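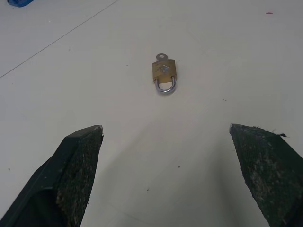 Gear News | Lighting & Studio

Urkari has added a battery-powered LED panel to its Sultton line. The Sultton 200 draws 200 watts at full output and runs on AC power or on 2 V-mount batteries. Color temperature is set with a dial on the back, and brightness goes down to 1 percent without a visible jump at the low end.

The panel has 18 built-in effects, including lightning, TV flicker and a failing bulb. Up to six panels can be linked and run from one controller, which is sold separately. Owners of the older Sultton controller can keep using it after a firmware update.

A yoke, a power cable and a soft carrying case come in the box. Barn doors and the fabric grid are extra. The mount takes Aubert softboxes with the standard ring, but the deep Aubert octa needs an adapter.

Orders placed by mail or at the Nerenthorpe counter will ship in November. The rental desk will have two panels from the same delivery, and they can be reserved now for day or weekend use. Batteries are rented separately.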